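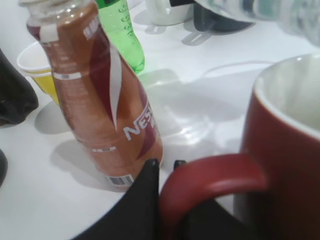
CALL FOR PARTICIPANTS: LEFT ON THE TABLE

Skedstead is looking for 30 people to take part in a four-week study of what ends up on shared tables at work, and what becomes of it. We mean the drink bottle with a third left in it, the paper cup, the scarf or glove set down "for a second." Recruitment is open through November or until the places are filled.

Please read the whole notice before you write to us. It is longer than most because the last one was short, and we spent two weeks answering the same questions.

Why we are doing this

There is a lot of confident advice around about keeping shared tables clear. Put up a sign. Move the bins closer. Take the bins away so people carry their trash home. Give everyone a tray. We have read a good deal of it and have trouble finding where anyone checked. Most of what we found was a before picture, an after picture taken the same afternoon, and a consultant's invoice.

We are not convinced that clutter on a lunch table is much of a problem. It may be that a table with bottles and cups on it is simply a table in use, and that the people bothered by it are mostly the ones who have to wipe it down. That would be worth knowing too. Séverine Cordier, who designed the study, expects the signs to do nothing. Eugénie Le Goff, who runs the sessions, thinks they will work for a week. The rest of us are keeping out of it.

A pilot at our Grutham site logged 763 items over four weeks. Drink containers were the largest group by a distance. We would not lean on those numbers. The pilot used our own staff, who knew perfectly well what was being looked at, and one of them started hiding her coffee cup in a drawer.

What you would do

You would come to the Grutham site for 12 sessions, three a week. Each session lasts 90 minutes and takes place over the lunch period, between 11:30 and 2:00. You eat, drink, read, talk or work at a shared white table with other participants. Bring your own food or buy it from the counter downstairs. Bring your own drink as well, in whatever container you would normally use. Please don't switch to a refillable flask because you think we would like you better for it.

At the end of each session you leave the way you would leave any lunch table. After you have gone, we record what is still there: type of item, whether it has anything left in it, and where on the table it was. Clothing and personal belongings are recorded and then held for you at the front desk. Open drinks are poured out and the containers sorted for recycling where the label tells us how. Where it doesn't, and this happens more than you would think, we note that as well.

Once a week you fill in a short questionnaire. It takes ten minutes. There are no questions about your personality and no score at the end.

In the third week some groups will do a sorting task. You will be given a table of mixed items - plastic bottles in different colors, clear and opaque, paper cups, wrappers, the odd piece of clothing - and asked to say which you would throw out, which you would recycle, and which you would leave alone in case the owner came back. There are no right answers to the last part. We have argued about it ourselves.

Who we are looking for

Adults over 18 who eat lunch away from home at least three days in an ordinary week. You can work in an office, a shop, a warehouse, a school or anywhere else. Retired people and students are welcome if they fit the lunch rule.

We would particularly like to hear from people who consider themselves messy. Every study of this sort fills up with tidy people, who enjoy being asked about it, and then reports that people are fairly tidy.

We can't take you if you work in cleaning supplies, packaging or drinks marketing, or if you took part in the pilot. We also can't take two people from the same household.

What you get

Payment is $30 per session, paid at the end of each week. If you miss a session you lose the payment for that session only. If you miss more than two, we will have to give your place to someone on the waiting list, but you keep what you have earned.

We do not offer a certificate, a tote bag or a prize drawing. You will get a copy of the results in plain language, including the parts that didn't work.

Who is paying for it

Drendus, which makes cafeteria furniture, covers the cost of the room and the participant payments. You should know that and weigh it as you see fit. They have seen the study plan and have no say over the analysis or over what we publish. They asked for a say, and we said no. The tables were supplied by Pons, at the ordinary price.

Your information

We keep your name, contact details and payment record separate from the table records. Items are logged by table and session. We don't try to work out who left which bottle. You can withdraw at any point without giving a reason, and your questionnaires will be deleted if you ask.

How to apply

Write to Eugénie Le Goff at the Skedstead study office with the following: your name, a phone number, the days you could usually manage, any food allergies we should know about at a shared table, and two or three sentences on what you had for lunch yesterday and where the packaging is now. If you don't remember where it is, say so. We would sooner have that than a guess.

We reply to everyone within 4 working days. If you are offered a place, there is a half-hour introduction at Grutham before the first session, and it is paid at half the session rate.

Applications by mail or in person at the front desk are fine. Please do not leave them on the table.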